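Visit report: Sunday at the Tanguy workshop

The Tanguy workshop is the back half of a former printing shop, two blocks behind the Stinel hardware store. Members pay by the month and get a key, a shelf and a share of the bench time. I went on a Sunday because that is when the people building the kitchen arm have the place mostly to themselves. They call the project Belo. It started as a home build in somebody's garage and moved when the garage got too cold to solder in.

The door is on the alley side. Go past the lathe, which was under a cover, and up four steps. The project has the long bench under the window and a desk with two monitors. I got there a little before noon and stayed until they closed up.

Most of the work right now is on the computer. The group has a model of a home kitchen, with the arm in it, and every motion is tried there before anyone sends it to a motor. The budget for the whole build is $3,000, and a good part of that has already gone into joints and a power supply. A bad move on the real thing costs a gearbox. A bad move on the screen costs a restart.

The kitchen was modeled on one member's own, which explains a few choices that would not be in a catalog. There is a gas cooktop with heavy grates, a microwave mounted over it, and a marble counter to the right. The one thing left out is the Noritz water heater, which in the real house hangs on the wall in the next room and has no effect on the arm.
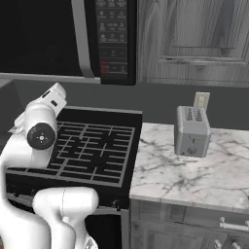

Why practice in a simulated kitchen when the parts for a real arm are on the bench? Running in simulation lets the group repeat the same task many times from the same starting point, change one setting, and compare the results without wearing out hardware or standing next to a moving arm.

The task they were on was the toaster. It sits toward the back of the counter with a slice of bread standing up out of it, and the arm has to get from the stove side over to it. The stretch in between is harder than I expected. Go high and the upper part of the arm gets close to the microwave. Go low and the grates are in the way. The current plan starts with the hand down in front of the stove, brings it out toward the room, lifts, and only then goes right.

They ran it in batches of 50. In the first batch I watched, 19 runs reached the bread. One member changed the speed on the lift and started another batch, and while that was going we had coffee and looked at the hardware.

The real arm is in pieces. The base plate is cut and drilled, and two joints are wired. The covers are being printed on the shop's older printer, which had stopped twice that week with a clogged nozzle. The wiring is labeled with masking tape and pencil. I asked about the emergency stop and was shown a large button on a long cord, already mounted in a box, the first part they finished. The rule on the wall says the button is in a hand before the power is on.

The second batch did a little better. Nobody was very excited. The misses were mostly the hand arriving at a bad angle, and the afternoon went into an argument about whether to turn the wrist earlier or move the starting position. Both got written on the whiteboard.

Some practical notes if you want to go. The workshop takes visitors on Sunday from 11 to 5. Street parking is free on that side. Wear closed shoes, and bring safety glasses if you have them, as the loaner pairs are badly scratched. The bathroom is through the Stinel side and locks when the store does, an hour before the workshop closes.

I plan to go back when the base is bolted down. The first real test will be on a plywood counter, with a secondhand toaster that will not be plugged in.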